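Sorting the Odds and Ends Drawer with Bins and a Tray

Every December I promise myself that the new year will not begin with the same overstuffed drawer, and this time I made it as far as the 22nd December before I got the bins out. If you have one of those drawers too (and I have yet to visit a house without one), put the kettle on and set aside an afternoon. It is a nicer job than it sounds, I promise!

You will need a few open plastic containers and one wide, shallow tray. Mine came from the Olbridge market and the little Flanitz store next door to it, and nothing matches. Different colors are a help here, because after a week or so your hand goes to the right one without you having to think about it.

Step 1. Clear a stretch of table against a wall and line the containers up side by side. Keep them touching if you can, so small things don't roll down between them.

Step 2. Empty the drawer onto a towel at the other end of the table. Yes, all of it — even the part at the back.

Step 3. Give tall things one bin and little jars another. Tall things want company of their own height, or they lean over and knock the lids about. Put the tallest at the back and the shorter ones in front, and stand jars so the labels face you.

Step 4. Save the tray for anything you can't place right away. I used to skip this and ended up walking around the house with a single button in my hand, looking for its home, and of course I came back with three other jobs.
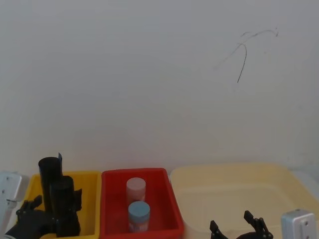 How full should a bin be before I start another one?

Stop when you can no longer lift out one item without moving a second. For most people that comes well before the bin looks full, so go by feel and let the leftovers wait in the tray.

Step 5. Go through the tray last, preferably after a cup of something warm. Whatever belongs in another room goes there in one trip. Broken things go out. If you still can't decide, give it until the end of the month and look again.

Step 6. Wipe out the drawer and let it dry completely before anything goes back. I line mine with a sheet of Inholm shelf paper, cut 2 inches too long and folded under at the front, so it doesn't creep when the drawer is pulled open in a hurry.

If your bins are too tall for the drawer, a low shelf does just as well. Mine ended up on one beside the back door, and the drawer now holds dish towels.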